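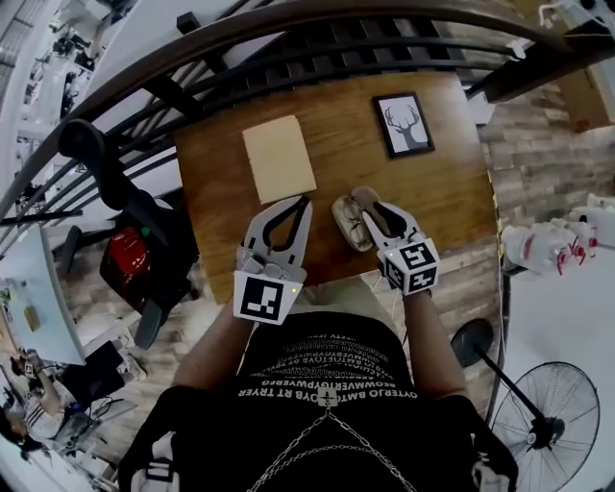 Wistavley Working Group on Hand-Held Demonstration Equipment
Minutes of the meeting held February 3, 2026

Present: Chair; Secretary; representatives of Masto (two), Ovell (two) and Khan (one); one independent member
By call: Khan (one)
Apologies: Masto (one)

1. Minutes of the previous meeting

The minutes of the November meeting were accepted with one correction. In item 4, "gripper operator" should read "demonstrator" in both places. The Secretary will reissue the file.

2. Actions carried forward

2.1 Glossary. Ovell had circulated a revised glossary. "Session," "episode" and "take" are still used for the same thing in different clauses. The group agreed to use "session" for the full period during which a demonstrator is wearing or holding the equipment, and "recording" for a single stored task attempt. "Episode" and "take" will be removed from the draft.

2.2 Cleaning of contact surfaces. Khan reported that the wording on rubber and foam inserts is waiting on a reply from the supplier. Carried forward.

2.3 Storage of rejected recordings. Closed. The text agreed in November stands.

3. Draft 3 of the Code of Practice

The group went through sections 4 to 7. Sections 1 to 3 were not reopened.

3.1 Section 4, Work area

Clause 4.2 (clear floor). Masto asked for the clause to cover the space behind the demonstrator as well as the space on either side. Agreed. Freestanding items such as fans and bins may stay in the room if they are outside the reach of the demonstrator's normal step. Power leads crossing the standing area are to be taped down or rerouted.

Clause 4.3 (raised floors and railings). The draft said that sessions "should not normally" be held on a mezzanine. Ovell objected that several sites have no other suitable floor, and that a continuous railing meets the concern. The independent member noted that a railing stops a person from falling and does little for a hand-held object that slips out of a jaw. After discussion the clause was rewritten as follows:

"Where the work surface is on a raised floor, it shall be placed so that an object dropped or pushed from any edge of the surface lands on the same floor. If this cannot be arranged, the area below shall be kept clear during the session."

Clause 4.5 (work surface). No change to the text. A note will be added that a strongly grained or patterned surface is acceptable and should be entered on the session sheet.

Clause 4.6 (objects on the surface). Khan proposed that objects not used in the task be removed. Masto did not support this, as ordinary clutter is wanted in many of its recordings. Agreed: objects not used in the task may remain if they are listed on the session sheet, are not fragile, and do not stand where a forearm would pass. Framed items with glass are to be treated as fragile unless the site has checked.

3.2 Section 5, Equipment condition

Clause 5.1 (markers). Ovell presented the results of its marker review. Of 1034 recordings checked, 54 had at least one stretch in which the tracking marker on one gripper could not be read. The leading causes entered by reviewers were a dirty or lifted marker face and a hand or sleeve over the marker. Ovell pointed out that the review covered its own sites only.

The group agreed the following:
(a) Marker faces are to be inspected before the first recording of each session and after any drop.
(b) A lifted or creased marker is to be replaced. It is not to be glued back down.
(c) The left and right units are to carry different marker patterns, and the assignment is to be written on the session sheet.
(d) Nothing is to be attached over or beside a marker, including asset labels.

Clause 5.2 (indicator lights). The draft told the demonstrator to confirm that the light is on. The Khan representative on the call noted that the meaning of the light differs by unit. Reworded: "The demonstrator shall check that the indicator shows the state given in the manufacturer's instructions as ready to record."

Clause 5.4 (cables). Longest item of the meeting. The draft required that no cable cross the upper surface of a gripper. Masto considered this unworkable for units with a wired camera. Ovell wanted the ban kept and an exception written for named units. The group preferred a clause based on the condition of the cable in use:

"A cable that runs over the gripper body shall be secured at both ends, shall have enough slack for full travel of the wrist, and shall not enter the jaw at any position."
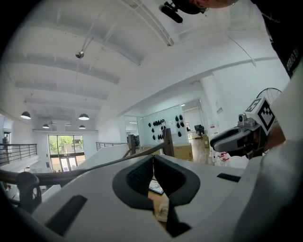
Figure 1. Cable crossing the upper surface of a gripper body, with the second gripper and its marker at right. For reference in clause 5.4.

The figure will go into Annex B. The Secretary was asked to add a line stating that the figure illustrates cable position only and sets no requirement on the make of gripper.

Masto asked whether a cable passing in front of the camera should be a fault under 5.4 or under section 6. Agreed that it belongs in section 6 as a matter of image quality, with a cross-reference.

Clause 5.5 (jaw linings). Lining to be checked for tears and for loose edges. Replacement interval left to the manufacturer. The word "regularly" was struck out.

3.3 Section 6, Recording

Clause 6.1 (starting position). Agreed as drafted. Both grippers are held over the work surface, jaws open, before recording starts.

Clause 6.3 (soft and deformable items). New clause proposed by Khan for footwear, cloth, bags and similar. Such items should be gripped at a part that will bear the load of the whole item. For slippers and shoes, gripping by the sole or the heel is acceptable; gripping by a strap or decoration is not. Masto asked that an item that twists in the jaw should not in itself be grounds for rejection. Accepted. Text to be tidied by Khan.

Clause 6.4 (paired items). Where the task involves a pair, the session sheet must state whether the two are to be moved together or one at a time. Agreed without discussion.

Clause 6.6 (lens obstruction). Cross-reference to 5.4 added. A cable visible at the border of the image is acceptable. A cable that moves across the jaw opening during the task is not.

3.4 Section 7, People in the area

Clause 7.1 (notice). A sign is to be placed at each entrance to the area while recording is under way. Cameras with a wide view will pick up adjoining rooms and lower floors, so the notice must cover those areas too if they can be seen from the work surface.

Clause 7.2 (bystanders). Ovell had counted 578 of the 1034 recordings in its review with a second person visible at some point, mostly seated at a desk nearby. In the large majority the person was too small or too far from the center to be recognized. The group considered that size in the image is hard to judge on site. Agreed wording: "Any person who may be visible shall have been informed and shall have agreed, whether or not they are expected to be recognizable."

Clause 7.3 (clothing and accessories). The draft called for plain clothing. Opinions differed. The independent member saw no safety basis for it. Masto said that lettering on shirts had caused trouble with automatic text screening. Agreed to split the clause:
7.3.1 Chains, lanyards and loose straps shall be tucked in or secured so that they cannot reach the jaw when the demonstrator leans forward. (Requirement.)
7.3.2 Clothing without printed lettering is preferred. (Recommendation.)

Clause 7.4 (computer monitors). Monitors facing the work area to be switched off or locked. Agreed.

4. Session length

Khan tabled a one-page note proposing a break after each hour and an upper limit of three hours of gripper use per demonstrator per day. Ovell currently works without a fixed daily limit. Masto asked whether time spent resetting objects between recordings counts toward the limit. Khan's view was that it counts if the equipment is still being worn or held, in line with the definition of session under 2.1.

No decision. Members are to report their present practice to the Secretary in writing.

5. Conformity statement

The Chair asked whether sites should be able to state conformity with parts of the Code. Masto in favor, Ovell against, Khan no position. Deferred until section 8 has been drafted.

6. Any other business

Ovell will no longer host the shared folder after the next draft is issued. Khan will take it over. Access lists are to be sent to Khan directly.

The independent member asked that drafts be circulated with line numbers. Agreed.

7. Actions

Secretary: correct and reissue the November minutes; issue Draft 4 with line numbers; insert Figure 1 in Annex B.
Khan: text for 6.3; supplier reply on cleaning of inserts; shared folder.
Ovell: summary table of the marker review, with reviewer causes listed separately; final glossary.
Masto: proposed note to 4.5 on surface pattern; example session sheet covering 4.6 and 5.1(c).
All: written report on current session length and breaks.

8. Next meeting

By call, date to be set by the Secretary once Draft 4 has been issued. Section 8 and item 4 above to be taken first.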